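Home Notebooks Protocols Parts Log Contact
Search this notebook Go

Kushwaha bench, notebook 2. Saturday, morning block. Present: self, S. Nikolovski, R. Ramanauskas.

Purpose: run the cup-handling task against draft C of the Pritus handling rules and note where the wording fails. Target is 100 episodes. Rules 1 to 3 (power, stop words, who may stand at the table) unchanged from draft B and not repeated in this entry.

Rule 4, grip height. Draft B said "grip near the middle," which Sorin and I read differently. Draft C says to close on the lower half of the cup wall, both pads bearing, and to hold before any lift. Closing speed stays at the Clurnance default. Hold is 500 ms by the timer.

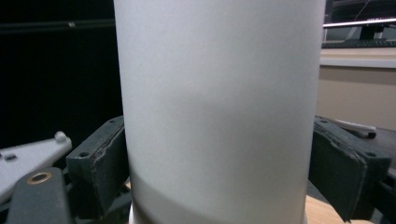
Rule 4. Both pads on the wall, lower-middle height.

Rule 5, pads. Inspect before each block. Edge fray is tolerated if the contact face is whole. Anything peeling is to be trimmed or the pad replaced, and the action logged against the pad number. Rasa wants a limit in millimeters. I would take one, but we have no wear data to set it from. Left open.

Rule 6, table. Clear the area between the fingers and keep the stack to one side before a block starts. Wipe down if there is debris. Draft C does not say how small a speck counts. Suggest "visible from standing height."
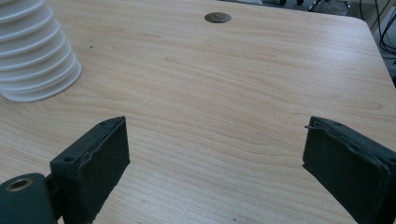 Rule 6. Stack at left, middle of the table open. Worn pad edges, see rule 5.

Also for rule 6: the cable hole near the far edge should be named as a no-place zone. Draft C omits it. Sent to Blagoje.

Rule 7, nested stacks. Pads may bear on the wall or at a rim, but the episode label must say which. We had been lumping these together, and Nawal could not separate them in review.

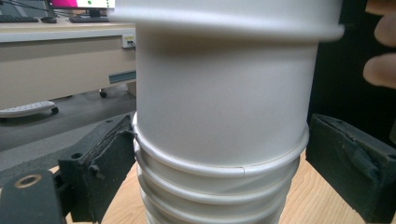 Rule 8, hands. Keep hands outside the finger travel while the gripper is closing. The draft gives a clearance of 80 mm from either pad. Sorin asks whether that applies while steadying a stack. As written it does, with no exception. Wording query to Snežana, who owns the section.

To do: relabel the rim episodes from the Brolden set; add pad numbers to the log sheet; print draft C for the bench once rule 6 is settled.

We use cookies to keep you signed in. Accept Settings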